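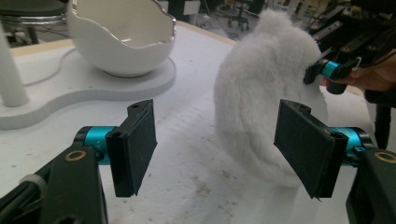 In Defence of the White Fluffy Thing

I have been trying for most of October to write something sensible about soft objects and the places we put them, and I keep getting pulled off into other matters, so I shall begin with the one I know best. On the shelf by my bread bin, between the scales and a jar of wooden spoons, there lives a small pale furry creature of no certain species. It came from a shop called Pesari, which sold lamps and oddments and has since become a place for mobile phone cases. It might be a rabbit. One visitor was quite sure it was an owl. It has long fur that goes flat on one side if you leave it leaning against anything, and every few weeks I take it down, give it a shake over the sink and fluff it up with my fingers.

The sensible view, and I have had it put to me kindly by several people I'm fond of, is that such a thing has no business in a kitchen or on a worktop or anywhere that work gets done. It gathers dust. It takes up room. It does nothing. A worktop, they say, should be clear and wipeable, and anything that can't be wiped should be in a cupboard or on a bed. I do understand this view. I held it myself for years, and I went so far as to buy one of those books, all 763 pages of it, on putting a house in order room by room, which I still have and which now props up the back end of a bookcase.

What changed my mind was moving to Skernach, to a flat where the last tenant had painted absolutely everything white. The walls were white, the shelves were white, and so was the table that came with the place. It looked marvellous in the evening when I first saw it, and I signed for it on the spot. By the end of my first winter I could hardly bear to sit in it. There was nothing for the eye to rest on, you see, nothing with a bit of give. I thought what I needed was colour, so I bought a red cushion and an orange tray and a very unhappy green vase from Costa's stall in the market, and the room simply looked like a white room with some shouting in it.

Then I put the furry creature on the table, mostly to get it out of a packing box, and the whole place settled down. It is white as well, or a greyish sort of white, so it added no colour at all. What it had was texture. Fur catches the light in a hundred little ways that a painted board never will, with shadows down in the tufts and bright bits at the tips, and once you have one thing like that on a plain surface the plainness stops being bleak and begins to look like somebody meant it. White on white is a lovely scheme provided that one of the whites is soft. I wish I could claim to have worked this out, but I was only unpacking.

I will grant my critics the dust. A long-furred toy on an open shelf does want looking after, and mine has had a bath in the washing-up bowl more than once, with a drop of baby shampoo and a long afternoon on a towel by the window. It comes out looking dreadful, like something rescued from a drain, and then it dries and you brush it through with an old hairbrush and it is quite itself again. I find this a pleasant job. I would far sooner do it than descale a kettle, and I notice that people who scold me about dust will often own a 147-piece dinner service which they wash by hand before every party and again after it.

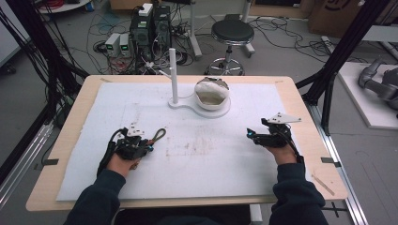

The other complaint is about use, and there I dig my heels in. We have got very strict with our surfaces. Every table has to be a table for something, with the right kit on it and the rest cleared away, and I think this is a hard way to live. A place where people work needs its cables and its boxes and its stool on wheels, of course it does, and I'd never say otherwise. But a bowl is allowed to have something in it that isn't fruit. A board is allowed to show a few smudges. I have spent happy hours at my own table with the bills on one side, a half-mended lamp on the other and the creature sitting over the lot, and I did not get any less done for having it there.

There is a good-sized trade, I know, in making us feel otherwise. The Zimia catalogue still comes through my door, though I've asked them to stop, and every kitchen in it is as bare as a plate. One page had a storage cabinet priced at 2,000, and its whole purpose was to hide the things you had already bought to make the room nice! I read that page over my tea and felt quite cross on behalf of everything shut up inside it.

So my advice, for anybody who wants it, is modest. If you have a pale room and it makes you restless, leave the paint tins alone for now. Find one soft thing in much the same shade, a toy or a woolly tea cosy or a scrap of sheepskin, and put it out where you sit the most. Give it 3 weeks. Shake it now and then. If at the end of that you still want it in a cupboard, well, the cupboard will be there. Mine is going back on its shelf as soon as it has dried, and I must remember to turn it round before bedtime so the other side gets the warm air.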